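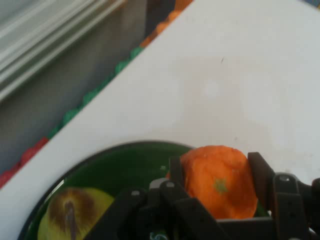
Section 7: Setting Up the Fruit Sort

I wrote this one for new club members at Wokunell, so if you've already run the arm on your own, skip to step 4.

1. Turn on the arm and let it finish its homing move. Hands off the table till it stops!

2. Open the Dilumano program and load task 13.

3. Put out the two dishes, green toward the back and red closer to you. Leave a gap between them – I've had the fingers catch a rim more than once.

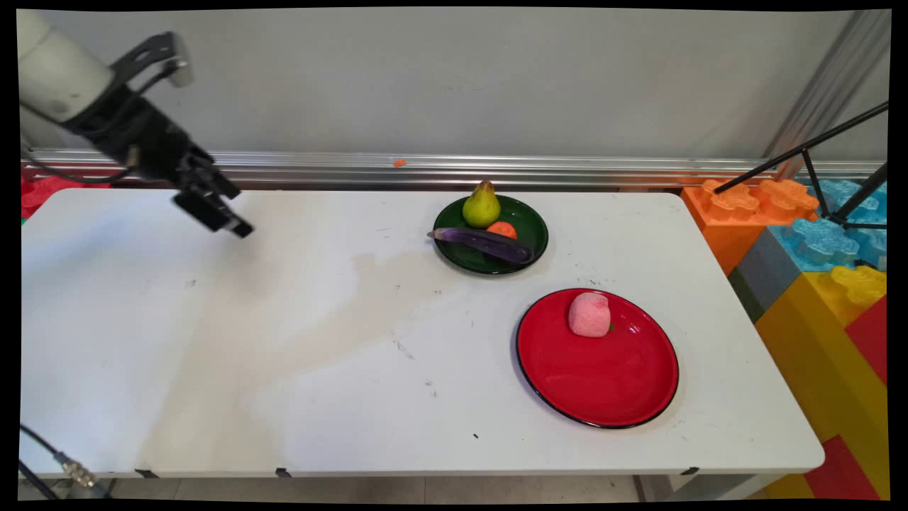 4. Set your fruit in the green dish. Long things like the eggplant are the hardest (save them for last).

5. Press Start and keep one hand near the stop button.

Note: if the grip slips, go down one speed setting and try again. I usually do this before I touch anything else.

Caution: don't reach in to fix a piece while the arm is moving. Stop it first, then fix it, then go back to step 1.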